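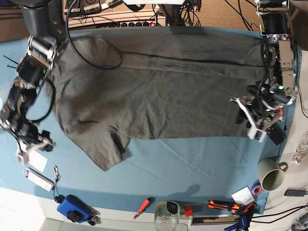
Right gripper failing to release during folding trials (Amrani cell)

Memthorpe Textile Handling Forum > Equipment > Faults and incidents

Yavuz Gezer
Topic starter
Posted Jul 10, 2019

I am opening this thread to record a fault on the two-arm folding cell and to invite comment before the written report is submitted. Colleagues who use the cell are asked to read the whole post before replying.

The cell was part way through a planned run of 1,000 folds on dark T-shirts. At fold 51 the right gripper received the command to open and remained closed on the garment. The left arm had already released and was moving to its waiting position. The controller reported no error. After 17 seconds the right arm began the next movement with the cloth still held, and dragged the garment and part of the blue table cloth towards the rear of the table. The operator pressed the stop.

Both arms ceased to move. The right gripper, however, kept its hold, and when the stop was reset the arm continued for a short distance before a second press brought it to rest. There was no injury and no lasting damage to the arm. I regard the movement after reset as the more serious of the two matters.

The cell has been switched off at the main switch and a notice placed on it. Please do not remove the notice.

I should be grateful for replies on the following:
Whether any other user has seen the gripper hold after an open command.
Whether the reset behaviour is a setting or a fault.
Whether the position of cables on the work surface is thought to be relevant.

benchwright
Senior member

On the first point, yes. I saw the same thing in February on the old Dullar software, on towels. The gripper would open late and sometimes did not open until the power had been cycled. It was put down to the motor in the gripper overheating after a long hold. The motor protects itself by ignoring commands, and the Dullar software did not read the warning.

I would begin with the temperature log for the right gripper. If the motor shut itself down, the controller would have had nothing to report because it was never told to ask.

k_hallam
Member

I do not agree that heat is the likely cause. Fifty-one folds is a short run, and the holds on a T-shirt are brief. The towel trials held for far longer.

My attention is drawn to the cable. In the picture at the head of the thread there is a long black cable lying in a loop on the shirt itself. A loose cable inside the folding area should be treated as a fault in its own right. If it is caught in a fold, the arm is pulling against something the program knows nothing about, and a gripper under side load may well be slow to open.

I would also note that an orange utility knife is lying along the front edge of the same table, next to a clamp. An arm which drags the cloth will bring with it whatever is resting on it.

Yavuz Gezer
Topic starter

Thank you both.

The temperature log has been requested. I would ask that the cause is not treated as settled until it has been read.

I accept the remark about the cable. The start-up sheet states that the area must be clear of "tools and loose items". It does not mention cables, and I shall propose that it does.

With regard to the knife, a further picture from the same set of trials is attached. Members will see that there are two utility knives side by side in it, together with a screwdriver and a glass jar. A mug is lying on its side at the right of the table. I do not suggest that any of these caused the fault. I do say that the arms should not have been powered with knives on the table.
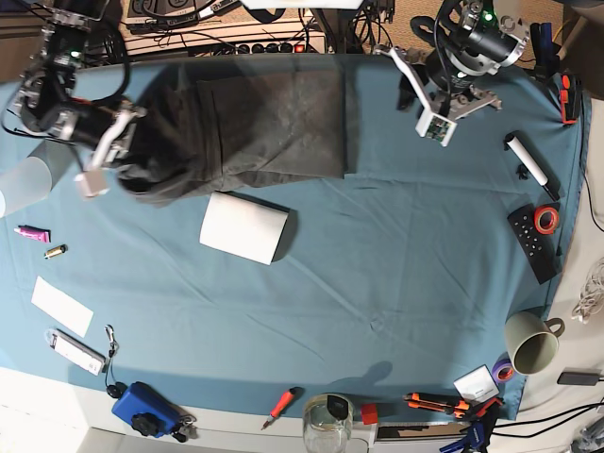
Folded garment held at one end by the right arm; left gripper open.

benchwright
Senior member

I would be careful about reading too much into either picture. The arms are meant to hold the garment at that point in the cycle, and a still cannot tell us whether a gripper has been told to open. A normal hold and a stuck one would look exactly the same.

I agree entirely about the knives.

orla.d
Laboratory safety contact

I am replying in respect of the second question, which appears to have been passed over.

A stop must not be followed by movement when it is reset. Reset should make the machine ready to start, and a separate action should be needed to start it. If the arm moved on reset alone, the cell was not fit for use on that day, whatever the cause of the gripper fault. It remains out of use until I have signed for it.

I require the following before any further powered work:
1. A copy of the stop circuit drawing as fitted, with any later changes marked.
2. A test of the stop on each arm with the gripper empty and again with a garment held. The test is to be repeated 4 times for each case and every result written down.
3. Confirmation that stored movements are cleared by the stop.
4. A clear table. Blades are to be kept in the tool drawer.

k_hallam, please do not carry out the test alone.

k_hallam
Member

Understood. I would, however, question item 2. If the grippers open on a stop, a garment will be dropped, and that is harmless. If they hold, a finger could remain trapped. We have never agreed which we want. The test cannot be passed or failed until that is decided.

orla.d
Laboratory safety contact

A fair objection. For a cell handling cloth I would expect the grippers to open, or at the least to go slack so that they may be parted by hand. I should wish to see the supplier's advice in writing before fixing it.

benchwright
Senior member

I do not think they should open. The arms on this cell sag when power is removed, and if the grip goes at the same moment the fingers may come down on the table, or on a hand which has gone in to save the shirt. Slack grippers with the arms held would be acceptable to me. Open grippers with the arms free would not.

Yavuz Gezer
Topic starter

I have written to Famico, who supplied the controller, with both views set out. The reset behaviour was described to them separately so that the two matters are not mixed.

The temperature log has now been read. The right gripper motor was warm at fold 51 but below the level at which it protects itself. There is a gap of about two seconds in the log, beginning shortly before the open command, in which no reading was received from that motor at all. The left arm shows no such gap.

k_hallam
Member

A gap in the readings suggests a lost connection and would fit a cable that had been pulled. I ask that the connector at the right wrist is examined before anyone unplugs it.

benchwright
Senior member

It would also fit a motor that had reset itself after a dip in supply. I withdraw the overheating suggestion, but I am not yet persuaded about the cable. Please measure the supply at the wrist under load as well as looking at the connector.

Yavuz Gezer
Topic starter

Both checks have been added to the work list, the connector first. The remaining folds are postponed. The stop test will be held once Famico has replied, with orla.d present, and the results will be posted in this thread.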